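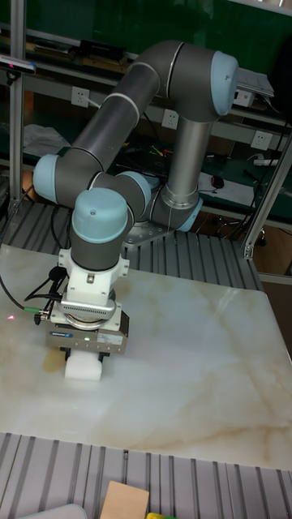

A robot arm with light blue joint caps, over a white marble-patterned tabletop.

FOR IMMEDIATE RELEASE
07/12/2023

Nonus Opens Tazi, a Shared Marketing Desk for Small Businesses, to Owners Across Julosthorpe

JULOSTHORPE – Nonus, the small business membership network, is delighted to announce that Tazi, its shared marketing desk, is now open to any independent business in Julosthorpe and the neighboring town of Jovberg. Tazi has been running as a pilot since March with a group of 13 member businesses, and after a spring and early summer full of phone calls, late emails, rewritten menus and a great many cups of coffee, the Nonus team feels ready to throw the doors open.

Tazi gives owners a place to bring the marketing jobs that pile up at the end of a working day. A member can book time with a writer, a designer or a planner, send over whatever they have (a half-finished flyer, a list of spring prices, a voice memo recorded in the van) and get back something they can use. There is no long contract to sign, and members pay by the month for the hours they want. Hours that go unused in one month carry over to the next, which was the single most requested change during the pilot and one we were very glad to make.

"I ran a picture framing shop for years before I started Nonus, and I can tell you that the newsletter was always the thing I was going to do tomorrow," said Hicham Mansour, founder of Nonus. "I had a drawer full of ideas for it. I had a name for it! What I didn't have was a couple of quiet hours and somebody sensible to read it over before it went out to my customers. Tazi is the desk I used to wish was at the back of my shop."

The idea for Tazi came out of the monthly Nonus supper, where members bring a dish and a problem and usually go home with a few opinions about both. Over the winter the same problem kept coming back to the table in different clothes. A bike repair shop wanted to tell people about its winter service and didn't know where to begin. A pair of sisters who bake wedding cakes had plenty of lovely comments from past couples and no idea how to put them in front of new ones. A piano tuner had been meaning to update his website since he moved house. None of them could justify hiring an agency, and most had already tried doing it all alone on Sunday nights.

So Nonus wrote to its members and asked what a shared desk ought to look like. The answers were generous and in some cases very long, and every one of them was read. The survey drew 907 replies from members and their staff, and the strongest message running through them was that owners wanted to talk to the same person each time. Tazi is built around that wish. Each business is paired with one desk partner who learns the trade, the busy season, the regulars and the things the owner would rather never see in print. When a job calls for a different skill, the desk partner brings in a colleague and stays on the thread.

What Members Can Bring to the Desk

Tazi members can use their hours for newsletters and customer emails, shop signs and printed leaflets, website wording, event planning, seasonal promotions, simple customer surveys and social media calendars. The desk will also sit down with owners who aren't sure what they need. Those first conversations are free, last about as long as they need to, and can be held by phone, by video or in person at the Nonus office in Julosthorpe, where the kettle is on most of the day.

Members also get into the Tazi library, a growing collection of plain templates and checklists written by the desk team with help from the pilot group. It includes a planner for the weeks before a holiday weekend, a set of polite replies to unhappy reviews, a short guide to writing about yourself without cringing, and a calendar of local fairs and markets in Julosthorpe and Jovberg with the closing dates for stallholders. The library can be read by all Nonus members, including those who don't take up desk hours.

A few things fall outside what Tazi does, and it seems only fair to say so here. The desk doesn't buy advertising on a member's behalf, doesn't build online stores from scratch, and doesn't take over anyone's social media accounts. Desk partners will happily talk through all of these and help an owner choose a supplier, and Nonus takes no commission when they do.

Learning From the Pilot

The pilot group was a friendly mix of shops, trades and makers, and each of them helped shape the service that opens today. They asked for a plain list of finished jobs at the end of every month, so that is now sent to every member. They found the first booking form far too fussy, and it has been cut down to a single page. Several of them began swapping notes among themselves, and out of that came a standing Tazi breakfast, at which members look over each other's drafts and say kindly what they think. The breakfast will carry on, and new members are warmly invited from their first week.

"The breakfasts were nothing to do with me, I should admit," said Mansour. "I came in one morning and there was a florist reading a plumber's leaflet out loud, and the plumber was taking notes. People who run small businesses are good at this. They know what it is to stand behind a counter and wonder if the bell is going to ring. I think we sometimes forget how much help there is two doors down."

The Tazi Starter Fund

To mark the opening, Nonus is also setting up the Tazi Starter Fund, which will put $4,000 toward desk hours for new businesses in their first year of trading. The fund will be shared among several applicants, and it is open to sole traders, partnerships, cooperatives and social enterprises based in Julosthorpe or Jovberg. Applicants are asked for a short letter in their own words explaining what the business does, who it hopes to serve and what they would like to bring to the desk first. Business plans are welcome but aren't required, and spelling won't be marked.

Businesses that receive help from the fund will be paired with a desk partner in the same way as any other member, and will have a seat at the breakfast and full use of the library. Nonus hopes to repeat the fund next year and would be pleased to hear from local employers who might like to add to it.

How to Join

Tazi is open now to existing Nonus members, who can add desk hours from their account page or by calling the office. Owners who haven't yet joined Nonus can sign up for both together. New members will be matched with a desk partner after their first conversation, and anyone who feels the match isn't quite right can ask for another without any awkwardness.

An open house for those who would rather meet the team first will be held at the Nonus office later in the summer, with short talks from pilot members and plenty of time for questions. Details will go out in the member newsletter and will be posted in the window. Children are very welcome, as are well-behaved dogs.

About Nonus

Nonus is a membership network for independent businesses, founded in Julosthorpe by Hicham Mansour. It offers shared services, peer support and practical training to around 4,000 members, from market stalls and mobile hairdressers to family firms in their third generation. Membership is monthly and can be paused during quiet seasons.

Media Contact
Hicham Mansour
Founder, Nonus
Julosthorpe

Interviews with Nonus staff and Tazi pilot members can be arranged on request through the Nonus office.

###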